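About us

Skudholm is a small workshop school for table work. We teach how to mark, place, sort and stack things on an ordinary table top, with good order and without hurry. The school was opened by Prapai Duangkaew, who still teaches the first lesson of every course herself.

We begin always with coloured cubes and a square marked on the table. The square has a thick black border and a pale middle, and it is the only place which counts as "home". All our later courses grow from this simple beginning.

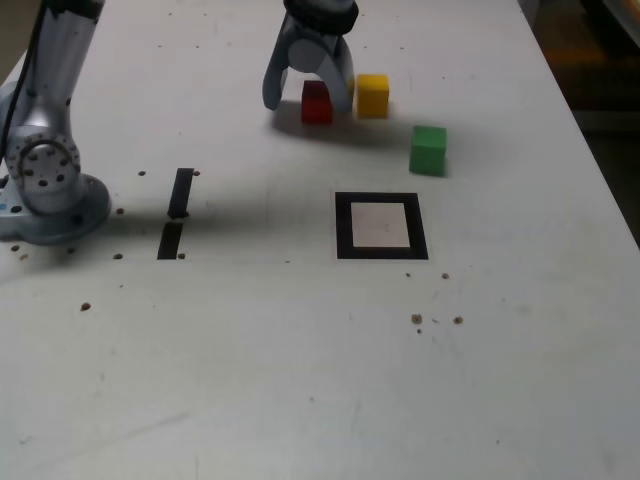
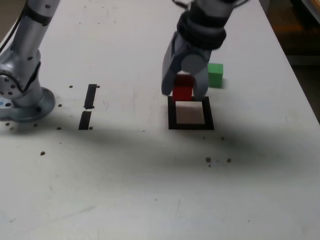 Prapai likes to repeat what Inthanon wrote to us after the spring course, that one square on a table had taught more about patience than a whole shelf of books, and that the hardest part was to leave the other cubes alone while the first one was being placed. We have kept this letter on the wall by the door. It also contained a complaint about the chairs, and we have changed the chairs.

What we teach

The basic course is called Vultus and has 7 lessons. In the first two the participants learn to set a cube down flat, with its sides parallel to the border. After this comes the order of colours. We use red, yellow and green, and the order is written on a card before the work starts. Later the participants write their own cards and exchange them, and then we see very quickly whether a card was written clearly or not.

The second course, Caltureo, is for those who have finished Vultus. It is about stacking and about clearing the table again. Many people are surprised that clearing takes so much of the course. For us it is the same work as placing, only in the other direction, and we give it equal time.

How we work

A lesson is 40 minutes. We do not make it longer, even when a group asks for it, for the attention becomes weak and the cubes begin to stand crooked. Between two lessons there is a pause with tea in the front room. Please do not bring cups to the tables.

Our tables are white so that the colours can be seen well. A white top shows every mark, and ours show many. We wipe them at the end of the day with a soft cloth and plain water. We tried a stronger cleaner in April, but it attacked the edges of the tape and we had to lay one of the squares again, which is slow work if the corners shall be right.

Laying the tape is by the way a lesson of its own now, on the wish of former participants. You learn to measure the square, to cut the corners and to press the tape down from the middle to the ends.

Who comes to us

We have places for 54 participants in a year, in small groups. Some come from schools, others want only a quiet occupation for the hands. No previous knowledge is needed. Groups which come together may ask for their own dates, and we will try to find a suitable one.

If you wish to visit before you decide, write to the office at Skudholm and tell us which course interests you. We answer within 2 working days.

This page was last changed on 11/7/20.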